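# 4. Setting up a two-arm sorting cell in Waravthorpe

This section covers the creation of a two-arm sorting cell in the Waravthorpe simulator, the attachment of the Bite gripper driver, and the first run of a sorting job. It applies to the Jovenix dual-arm package. Single-arm users should go to Section 6.

Complete Section 3 (license activation) first. Without an active license the simulator opens in view-only mode and the **Build** menu is grayed out.

## 4.1 Before you start

You need:

- A workstation with Waravthorpe installed and the Jovenix robot library added
- The Bite driver, included in the package
- A Grilent job file, or the blank template from the **Templates** folder
- Write access to the project folder

Close any other project before you create a new cell. Two open projects will compete for the same controller port, and the second one to load will report error 72.

> **Note:** Length is in millimeters and joint angles are in degrees throughout Waravthorpe. Job files written in inches must be converted before import. The importer does not check units.

## 4.2 Create the cell

1. Start Waravthorpe and select **Build > New Cell**.
2. Choose **Dual arm, table** from the list. Do not choose **Dual arm, torso**. The two use different base frames, and a cell cannot be switched from one to the other after it is saved.
3. Enter a cell name. Use letters, numbers, and underscores only.
4. Select **Load Enclosure** if your physical cell has a frame. The frame posts are treated as solid for collision checking.
5. Select **Save**. The cell tree opens on the left side of the window.

Left and right refer to the robot, as seen from behind its base. In the default front view the robot's right arm is therefore on the left side of the screen. All commands, log entries, and fault messages use the robot's sides.

> **Caution:** Check the arm name in the cell tree before every jog command. Picking an arm by its position on the screen is the most common cause of jogging the wrong one. The same names carry over to the physical cell when a job is exported.

## 4.3 Attach the grippers

1. In the cell tree, open **Right Arm > Tool**.
2. Select **Bite, parallel, two-finger**.
3. Set **Tool Offset** to the value printed on the calibration sheet for that gripper. Leave it at the default if you are working in simulation only.
4. Repeat for **Left Arm > Tool**.
5. Select **Test > Open/Close** for each arm. The status line should read `TOOL OK` for both.

If the status line reads `TOOL MISSING`, the driver is installed but not enabled. Open **Settings > Drivers**, check the box next to Bite, and restart the simulator. A reload of the cell is not enough.

## 4.4 Place bins and parts

Bins are fixed objects. Parts are free objects and respond to contact and gravity.

1. Open **Objects > Bins** and drag a bin onto the table. Rotate it with the ring handle. Bins do not have to be square to the table edge.
2. Place the second bin. Give each bin its own color; the Grilent job file refers to bins by color tag.
3. Open **Objects > Parts** and add the cubes to be sorted.
4. Select each part and press **Drop**. This sets the part down on the table surface. A part that has not been dropped may start the run slightly above or inside the table and will jump when physics is turned on.
5. Select **Check > Reach**. Objects outside the reach of both arms are listed in red.
6. Select **Save Layout**.

> **Note:** Leave clear space between a part and the nearest bin wall for the fingers to open. **Check > Reach** does not test finger clearance. Use **Check > Grasp** for that, one part at a time.

The maximum number of saved layouts per project is 2499. Layouts beyond this limit are not written, and the only warning is a line in the log. Users who generate layouts by script should watch for it.

## 4.5 Assign arms and run

1. Select **Job > Import** and open the Grilent file.
2. In the **Assign** table, set the arm for each part. **Auto** gives the part to the arm with the shorter path.
3. Set **Speed** to 2 for the first run. Do not go above 3 until the job has completed at least once without a fault.
4. Set the view to **Front, high**.
5. Select **Physics On**, then **Run**.
6. To hold the job at any point, press the space bar. Press it again to continue.
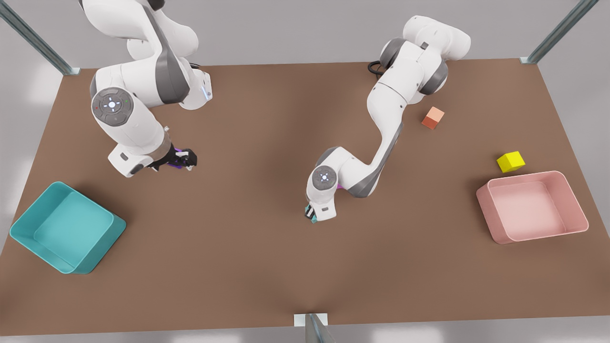

*Figure 4-1. Two-arm cell in the front view, with teal and pink bins and yellow and orange cubes on the table.*

Both bins should be inside the view before you record a run. If one is hidden by an arm, raise the camera with the **Page Up** key. Do not move the bin to suit the view – that changes the layout and clears the saved grasp checks.

## 4.6 Faults during a run

| Message | Meaning | Action |
|---|---|---|
| `PATH CROSS` | Both arms have been given paths through the same space | Set **Assign** by hand for one of the parts |
| `GRASP LOST` | A part left the fingers before release | Lower the speed; repeat **Check > Grasp** |
| `BIN TAG` | The job names a bin color that is not in the layout | Correct the tag in the layout or the job file |
| `POST CONTACT` | An arm or tool touched the enclosure | Stop, reset, and move the part inward |

After any fault, select **Reset > Layout** and not **Reset > Cell**. The second command also clears the tool offsets entered in 4.3, and there is no undo for it.

> **Caution:** A job that runs without faults in Waravthorpe has not been cleared for use on a physical cell. Follow the low-speed check in Section 7 before exporting, with the emergency stop within reach.

## 4.7 Save the run

1. Select **Job > Save Run**.
2. Check **Include joint log** if the run will be sent to support. Support cannot trace a fault from video alone.
3. Close the project before shutting down the workstation. The layout lock is released on close; if it is left in place, the project opens as read-only the next time. To remove a stale lock, see Section 9.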